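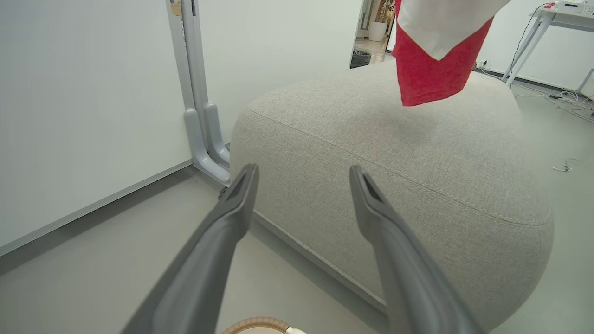
An upholstered ottoman in pale heathered fabric, with a red and white cloth hanging over it.

Ottoman (furniture)

An ottoman is a low, padded seat without a back or arms, used as a stool, a footrest or a spare place to sit. The name comes from the Ottoman Empire, and the piece reached western European homes in the eighteenth century. Few items of furniture are so adaptable - the same ottoman can serve as a seat at breakfast and a tray stand by evening!

Shape and construction

Early ottomans were often long benches piled with cushions. Later ones were square, round or eight-sided. Modern makers also produce soft, irregular forms known as pebble or boulder ottomans, with a domed top and bulging sides. These are a real test of the upholsterer's skill, as flat cloth has to be coaxed round a curve. A long stitched seam usually divides the top from the side, and shorter vertical seams take up the fullness at the ends.

Fabric

Heathered cloth, woven from threads of several close shades, is a favourite covering. From across a room it looks like one calm colour, but close up the grey, beige and off-white strands stand out beautifully. It also hides lint and light wear better than a plain weave. Bright throws and blankets show up wonderfully against it.

Care

Loose dust is lifted with a soft brush, working along the seams. Spills are blotted from the outside in. Red textiles should be tested for colour fastness before being left on a pale cover, particularly if damp.

See also: Footstool, Pouffe, Bench, Upholstery

Last edited Tuesday, September 15, 2020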